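Stoter open house: teaching a robot by hand

I went to the Stoter open house with low expectations and a full thermos, and the thermos was the better company for the first hour. The invitation had promised "robots that learn like your new hire." I have trained new hires for most of my working life, in packing and later in returns, and I wanted to see what that sentence would look like with the lights on.

Parking was behind the Price building, which has no sign on the street side. Two people ahead of me drove past it, and so did I. Once inside you get a badge, a cookie and a pair of safety glasses that fit over your own if you don't mind them sliding. We were split into groups, and mine went with Efa Gwynne, who runs the teaching side. She talks fast and doesn't use slides, and I liked both of those things.

First stop was hand guiding. You take hold of the arm near the wrist, it goes soft, and you push it where you want it to go while it remembers the path. I had a turn. Soft is a generous word. It felt like moving a loaded shopping cart with one bad wheel, except the cart is at shoulder height. You can get it over a part easily enough. Getting it lined up to the last little bit is another matter, and I ended up using both hands and most of my back. A man from a bottling company did it better than me, but he had clearly done it before and wouldn't say where.

Then remote control, which they call Evach. The operator sits at a desk with a handheld controller, the arm follows, and every pick gets saved as a lesson. The job was picking things out of a metal bin and putting them in the next one over. Efa told us one task takes 600 of these lessons before they bother to train on it. I asked how long that was in wages. She said it depended on the operator. I wrote that down with a question mark and it still has one. 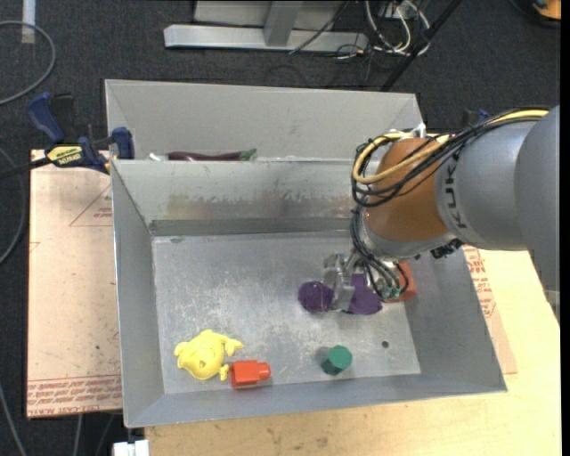
What nobody in the brochure mentions is how tiring it is. Each operator gets 40 minutes on the controller and then has to swap. I tried it myself for a good deal less than that. There is a small delay between your hand and the arm, and you start making up for it without meaning to, so you overshoot, then creep back, then overshoot the other way. Efa was frank about this. A lesson full of creeping back teaches the robot to creep back. They throw out the bad ones, and a person has to watch them to decide which are bad. I asked if that person's time was in the cost sheet. It was not in the one I was handed.

I also asked why the practice objects were toys and play food when every visitor in the room handled boxes, bottles or bags. The answer was that mixed shapes make the robot more general. Maybe so. I would have liked to see it try one of my returns: a shirt half out of a torn bag with the label stuck to itself. Bring one next time, Efa said. I will.

The last stop was the trained robot working by itself, under the name Stallari. This was the part people had come for and the crowd got noticeably quieter. It did pick things up. It was slow, slower than the operator, who was slower than a teenager on a summer job. At one point the gripper closed on nothing, lifted the nothing, carried it across and let it go with great care. It went back for the real thing on the second try. The group clapped, and I am not sure for which half.

There was a poster by the exit with a big 273 on it, the number of lessons recorded in their best day last August. By my arithmetic that makes one task more than 2 days of somebody's labor even at their very best pace, before the sorting and the throwing out. Maybe that is cheap. For a plant that runs one product all year it could well be. We change over all the time, and I could not get anybody to tell me how much of the teaching carries over when the product changes. "Some" was the word used, by two separate people.

To be fair to them, they let it fail in front of us, and they let us put our hands on it. I have been to bigger places where everything was behind glass. Efa stayed well past the end answering questions and gave me a direct number to call. I have a list for her, starting with the cost sheet.

If you go, park on the left side of the lot. The right side floods. Lunch was sandwiches.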